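Matach Rural Delivery Access Project
Progress report to the funder, second reporting period
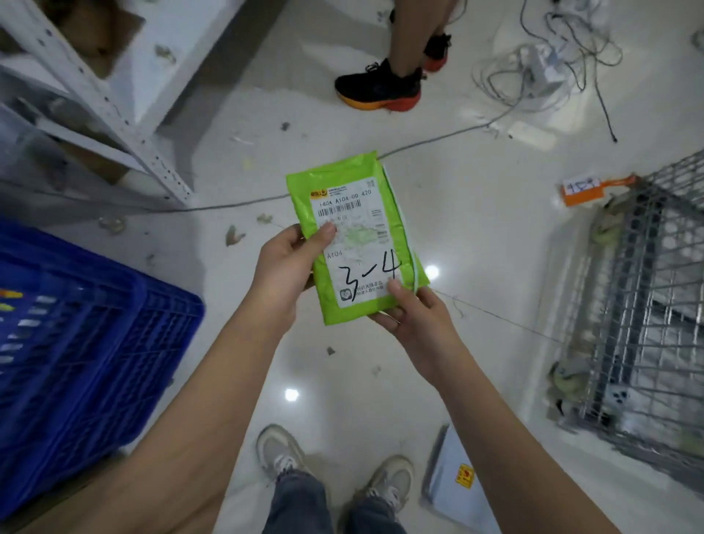
A labelled parcel held over a tiled floor. Handwritten mark 3-4 on the label.

1. Purpose of this report

The grant supports a shared collection point for households in the Matach valley that lie outside the standard doorstep delivery area. This report covers work carried out between April and July. It sets out progress against the agreed work plan, changes to the plan, spending, and matters on which a decision is needed.

2. Summary of position

The collection point at Danari opened in May and is in regular use. The second point, at Ogundipe Yard, is behind schedule because the electricity supply has not been connected. Household registration stands at 46, all of them at Danari. Spending is within the approved budget and no transfer between budget lines is requested.

3. Progress against the work plan

3.1 Premises. The lease on the Danari unit was signed on the terms described in the first report. The door has been widened to take a pallet truck and the step replaced with a ramp. Building control has inspected the ramp and asked for a handrail on the open side. The handrail has been fitted and the completion certificate is awaited.

At Ogundipe Yard the shell repairs are finished. The roof valley was relined and two rotten window frames replaced. Internal work cannot begin until there is power on site. The network operator has given August for the connection.

3.2 Access road. The lower section of the lane was regraded in April. Surface water still crosses the bend below the cattle grid after heavy rain, and the existing culvert is too small for the flow. A larger pipe has been priced and is covered by the contingency sum. The landowner has agreed to the work in writing, subject to the field gate remaining open during lambing.

3.3 Opening hours. Danari opens six days a week. Late opening until 7.30 pm was introduced on Wednesday, following requests from residents who work outside the valley. Use of the late session has been steady and it will continue through the next period.

3.4 Records system. Driltel supplied the notification software under the contract approved last year. Residents receive a text message when an item is booked in. Mobile coverage above the chapel is poor and messages to those addresses are often delayed until the following day. Driltel has added an automated call to a landline as a second method. The call works correctly for numbers on the local exchange. Numbers with call screening reject it, and a fix is promised in the next release.

4. Changes to the plan

The outdoor lockers proposed for Danari have been deferred. The supplier withdrew the model specified, and the replacement needs a deeper concrete base than the present slab allows. Revised drawings will be submitted with the next report.

5. Spending

Capital spending to date is confined to the Danari fit-out, the shell repairs and the lane. Running costs are slightly under forecast, chiefly owing to low heating use. Insurance was renewed at a higher premium and will exceed its line by year end. The excess can be met from the heating underspend.

6. Risks

The main risk remains the connection date at Ogundipe Yard. A delay beyond September would push internal work into the winter and extend the hire of site fencing. The culvert carries a lesser risk, as the pipe must be laid while the stream is low.

7. Decisions requested

The funder is asked to approve use of the contingency sum for the culvert, and to agree that the locker installation may move into the next financial year.

8. Next period

Work planned comprises the culvert, the first internal works at Ogundipe Yard, and a postal survey of households not yet registered. The survey form is in draft and will be sent to the funder for comment before printing.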